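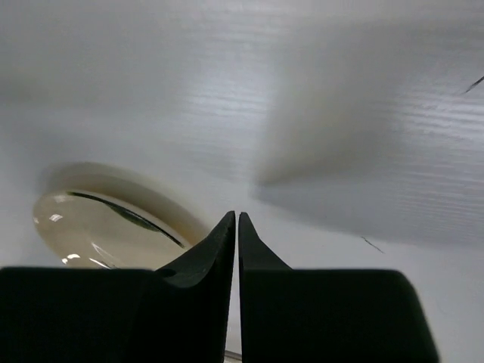
Shamim Chaudhry asked me why a folder about dishes needs a README at all, and whether a list of names would not be enough. I started with such a list, and after one month I could not read it myself. So I write the rules here.

# Ornatus – table clearing, small dishes

The folder collects short recordings of one household job: plates and saucers lie on a white table, a gray plastic tub stands at the back, and the dishes must go into the tub.

## Contents

- 212 recordings in total
- 105 of them are in `drerora/`, with mostly small saucers
- the rest is in `sukine/`, where the plates are more mixed
- 2 text files with my notes on each day
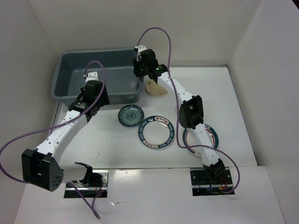 The order of the dishes is free. Please do not sort the recordings by which dish goes first, I tried this and it gave nothing useful.

## Names of the dishes

I use the same words in all labels:

- `saucer_teal` – small, round, with a medallion in the center
- `plate_beige` – any beige plate, also the small one
- `plate_rim_text` – white center, dark border with printed letters
- `cup_clear` – the small clear one that stands in the tub
- `tub` – the gray one

In the old labels, `saucer_teal` was sometimes written `saucer_green`. I corrected this in `sukine/`, but in `drerora/` a few can remain.

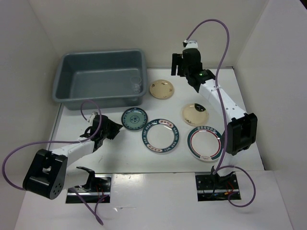 A dish counts as "in tub" only when it lies completely inside the rim. If it leans on the rim, the label is `partial`. For stacked plates, each plate gets its own label, also the lower one.

## Known problems

- The file `karabulut_notes.txt` uses the old names.
- Recordings longer than 60 seconds are split into two parts, and the second part has `_b` at the end.

Corrections are welcome – please send them before the end of April, then I will close this version.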